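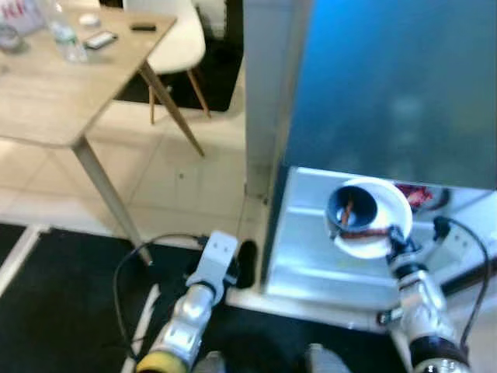 Eimear Corrigan wants to know why I keep cheering about the bowl when the number everybody will quote is the other one. Her message came in before I'd had my coffee, and she has a point, so let me get it down here while I still have the whole day in my head.

The other number is 207. That's how many demonstrations Fistlow needed to learn the kitchen tasks once we switched on the replay trick, against 1084 for the plain version back in October. Same tasks, same two arms, same scoring sheet! I ran the comparison again tonight because I didn't trust it, and it held up. I still want Carroll to go over the scoring script before it goes anywhere near a draft.

But the bowl is what I love. Under the old training the right arm would carry a bowl as if it were always empty and always level. Put anything in it and the wrist did the same thing regardless. Now the wrist angle changes with what's inside, and we never labeled contents at all. The method only asks the policy to guess its own next few camera views (five of them, we tried more and it got slow and no better), and somehow caring about what it's going to see makes it care about a stick rolling around in a bowl. I wrote that up for Eimear in far too many words and she answered "so it's curious now?" No. Well, sort of. I'm going to steal that for the talk.

Bad parts, so I don't forget them. The left arm still does very little in the one-handed tasks, and I can't tell if that's laziness in the policy or in the demos, mine included. Glossy surfaces throw the view guesses off badly, and the blue door is the worst of them. And 65 test runs is thin. I'd like double that before anyone says the word "generalizes" near me.

Kumus has offered us their kitchen for a second round, different cabinets, different light. Flurutik would have to lend the spare wrist though, and I haven't asked yet. Will write to them first thing.

It's past eleven. I reran the comparison one more time while typing this and the gap is still there, so I'm going to bed happy.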